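Short-Term Plan Rule: Frequently Asked Questions
Holmont Health Policy Desk
Prepared by Andor Balogh
Last reviewed 30 July 2018

What does the Skorngate proposal change?
It changes how long a short-term health plan may run. The current limit is three months. The proposal raises it to 12 months and allows one renewal with the same carrier.

Does it repeal any coverage rules for regular plans?
No. Individual and small group plans sold in the state keep their present benefit rules. Short-term plans are regulated under a separate chapter and were never subject to those rules.

Can a short-term carrier turn down an applicant?
Yes. Carriers may ask health questions and may decline an application or exclude a condition. The exclusion must be printed on the first page of the policy.
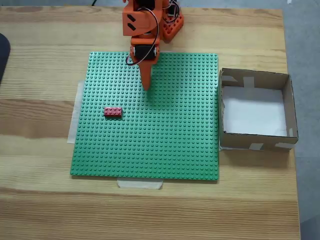
3 min read

What is the deductible limit?
The draft sets no limit on deductibles. An amendment filed in March by the Kakthorpe delegation would cap the individual deductible at $2,957 per policy term. The amendment has not been voted on.

Is there a state subsidy?
Not for short-term plans. The separate Heo account bill would pay a flat $1,000 a year into a health account for enrollees in a qualified plan. Short-term plans are not qualified plans under that bill. Unused funds carry over until the account holder turns 65.

How many comments were filed?
The docket shows 1,701 written comments. Form letters with the same text are logged one by one and are included in that figure.

Will a policy bought now be extended?
No. A policy issued before the effective date ends on the date printed in the contract. The holder may apply for a new policy under the new term, and the carrier may review health history again.

Does losing a short-term plan open a special enrollment period?
It does not. The end of a short-term plan is not treated as loss of qualifying coverage. See Section 4 of the draft.

Where can I read the full text?
Copies are kept at the Holmont office and can be mailed on request. Ask for the bill text and the fiscal note, as they are filed separately.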